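The Night Arm 8 Wouldn't Let Go
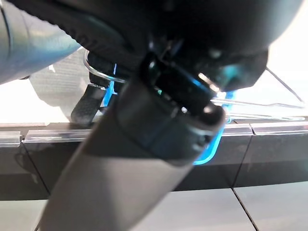 Why would a gripper hold on after it's been told to open? Most of the time the arm thinks it already opened, because the sensor that reports the jaw position is lying to it.

I learned that on second shift at Brirnurico, and I learned it from Hermenegildo Palacios, who was eating a tamale at the time and did not put it down. "It's Arm 8 again," I told him. (It was always Arm 8!) The screen said OPEN in big friendly letters and the jaw was clamped tight on a job for Plelamach, and I had my hand halfway through the gate like a fool.

"Out," he said. Just that, with his mouth full.

So I got out, and he hit the stop, and about one breath later the arm gave this awful little shrug, up and to the left, right through the place where my wrist had been. Then it died. I remember the fans winding down and me saying "oh" a couple of times.

The fault code was 812, which the manual from Jutavport calls "position disagreement." I thought that sounded like my parents. Hermenegildo hung his lock on the breaker, handed me a second one and made me hang mine too, and we sat on a pallet until the air had bled off and my knees worked again.

"The gate switch should've caught you," he said. He went and looked, and somebody had taped it down. Gray tape, old, curling at the corners. We'd all walked past it since June, me included.

He peeled it off and stuck it on the incident form, right over the box marked CAUSE. I wrote the rest. The day people wanted the line back up by morning, and Hermenegildo told them they could come take his lock off themselves if they were in such a hurry. Then he offered me the other tamale, and I ate it with both hands.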